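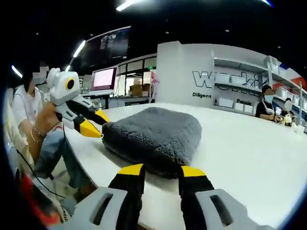 Press Release No. 41

Brestance brings back its thick gray towel, and a whole season of folding tables with it

SALIBA — Brestance, the household linen company, is very pleased to announce that the Emine towel returns to stores this August in dark gray, after two years in which customers wrote in, called, and now and then stopped our staff at fairs to ask where it had gone. We heard every one of you, and we are so glad to have it back!

The Emine is a long, plush towel with a fuzzy face, meant for those who like a bath towel they can disappear into. It will be sold in 133 stores and by mail, on its own or in a set of two. The dark gray comes first. An oatmeal shade and a deep green will follow once the dye house is happy with them, and we would sooner wait a little than hurry them along.

A towel this thick does ask something of the person folding it. Fold it in half the long way and it wants to spring open again, and by the third fold it has turned into something closer to a cushion, soft at the corners and a bit puffed on top. We think that is part of its charm, but we also know what a linen closet looks like on a Sunday evening, and so the towel comes with a printed card showing the Plememness fold, a flat rectangle that sits nicely on a narrow shelf. 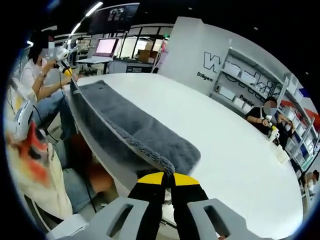
Dark gray towel laid out across the white oval table.

Along with the towel, Brestance will hold Plememness folding tables in 17 towns through the fall. These are relaxed, sit-down sessions around one big table, where guests can spread a towel out at full length, try the fold, shake it loose and try again for as long as they like. There is no charge and no need to sign up — just come by between 10 a.m. and 4 p.m. and pull up a chair. Guests are welcome to bring a difficult item from home, and fitted sheets will be received with sympathy.

The list of towns and the folding card can be requested from any Brestance store.

About Brestance
Brestance makes towels, bath mats and bed linen for everyday homes from its workshop in Saliba.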